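We use cookies to remember your settings. Accept | Manage

Nukville Space and Physics Society
Minutes of the monthly meeting, October 2019

Chair: Weidong Yu. Minutes: Sixten Grønli.

1. Last minutes
Agreed, with one correction: the speed of light is not "3,000 km/s". Sixten has put this right and blushed.

2. Talk: sailing on sunlight
Weidong gave a marvellous talk on solar sails, and we ran well over because the questions kept coming! He began with the basics (light has no mass but it does carry momentum, so it pushes on whatever it bounces off) and went on to how a very thin mirror could keep gaining speed long after a rocket would have burnt its fuel.
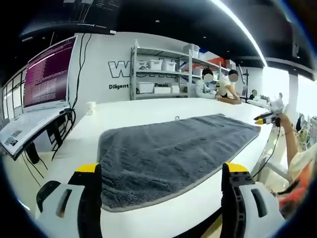

The push is tiny, and it falls away with the square of the distance from the Sun. That set off a lively half hour on whether you should dive in close first and open the sail there. Most of us were for diving. Weidong pointed out that the sail has to survive the heat.

3. Femton, our model sail
Drawings went round for Femton, the group's tabletop sail. Naylor, the hanging frame it will turn on, needs a finer thread, as the present one twists by itself.

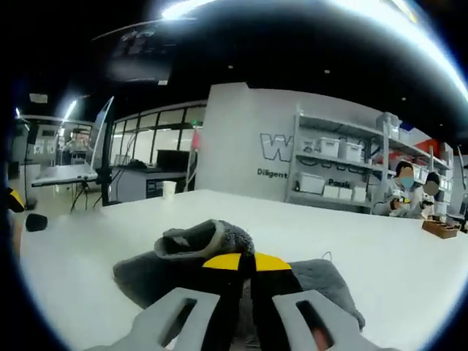
Sixten has rewritten the logging program, Hetutora, so that it now stores 256 readings per run. He would love someone to check his sums before we trust a single one of them.
Action: Sixten to send the program round. Weidong to find thread.

4. Folding patterns
We compared 2 ways of packing a square sail, the plain concertina and the spiral wrap. Great fun, and much harder than the diagrams suggest.

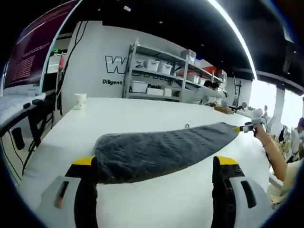

Dark grey fleece towel folded into a long strip.

The spiral packs smaller but is fiddly at the corners. We will try both again with proper film.

5. Money
The balance stands at £300. Film for Femton will cost £28, agreed by all.

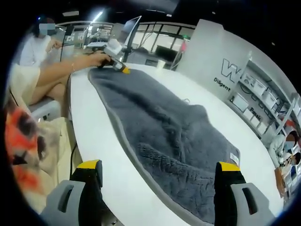
6. Next talks
Ion engines next month, and in February an evening on antimatter, which several people have been asking for since spring. Offers to speak are very welcome, beginners included.

7. Any other business
None. Meeting closed, though the argument about diving at the Sun carried on in the car park.

Contact the secretary | © Nukville Space and Physics Society | Back to top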